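Wemeo Bench Arm, Two-Arm Station
Supplier: Cormier
Page last checked: October 2024

Price and what it leaves out

The station is listed at 4,000 per arm, and you need both arms for most of what the brochure promises. That figure covers the arm, its controller and one gripper. It does not cover the table, the mounting frame, cables longer than the standard set, or anyone's time. Ask Cormier for a full written quote before you put a number in your budget. Ours came back 15 lines long and the arm was only the first of them.

What it is sold for

Sorting and picking mixed small items on a bench. The brochure says "any everyday object", and we would treat that as a hope. Kosteck makes much the same claim for its own arm and is no clearer about what was tested. If a seller gives you a success rate, ask which objects, how they were laid out, and who put them back between tries. We were quoted 88 per cent and could not get an answer to any of those three questions.

Points to settle before ordering

Table. Allow for more surface than the reach drawing shows. Baskets and tools take up room, and the arm needs space to come down over a rim.

Grippers. One gripper comes with each arm. Fingers wear, and the spare set is priced separately. Get that price in writing, with a delivery time.

Cables. Decide early whether they run along the arm or drop from the ceiling. Moving them later is slow work and the warranty says little about it.

Software. The first year is included. After that it is a yearly fee, and the sheet we were sent did not say how much.

Support. Cormier offers a call-back service. Sterkach will service the same arm under a separate contract, but only if it was fitted by them — a condition we found on page 2 of their terms.

Trial. Ask for one with your own objects. Solid blocks are a fair start, but put some hand tools in as well, and have the arm reach down into a deep basket as well as pick from a clear table.

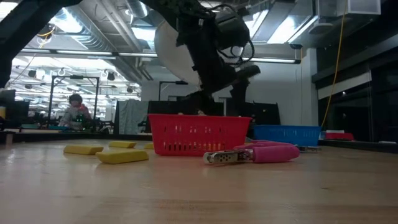
Delivery and returns

Orders placed now are quoted for December. We would not plan a start date around that until the mounting parts are confirmed too, as they ship from a different store. Returns are accepted on unopened boxes only. An opened controller counts as used, even if it has never been switched on.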